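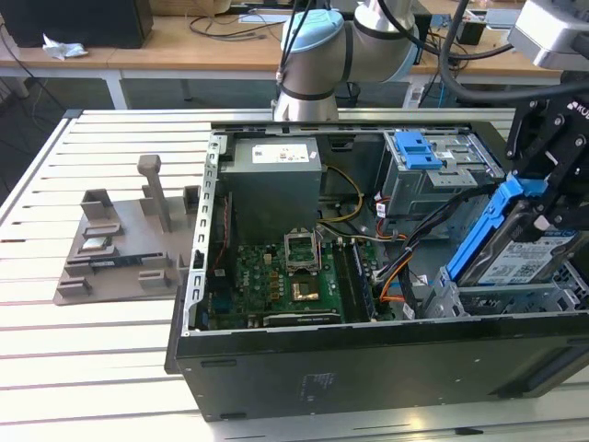
Grolville, August 16, 2019

Review: Wumbei demonstration recorder, two-arm license

We ran the Wumbei recorder on our PC teardown cell for 496 episodes, mostly drive removal and refitting with the hard disk in its blue plastic carrier. An operator steers the arm, and the software logs joint positions, gripper width and video to one file per attempt.

Time alignment is good. Video and joint data stayed within one video period of each other in every file we checked. Episode marking by foot pedal works and saves a lot of trimming. Export to our training format took one command.

Labeling is weaker. A failed insertion can only be tagged pass or fail, with no field for where it went wrong. For a carrier that has to line up with a drive bay, that is the part the model needs. We kept a separate spreadsheet.

The viewer slows down past 199 open episodes. Deleting a bad take leaves a gap in the numbering, and the Mernthorpe loader rejects it until the files are renamed.

Price is 3,070 dollars against 2,289 for Grerero, which handles one arm only. For single-arm work, buy Grerero. We are keeping Wumbei for the timing and will look at the labeling again when the December release is out.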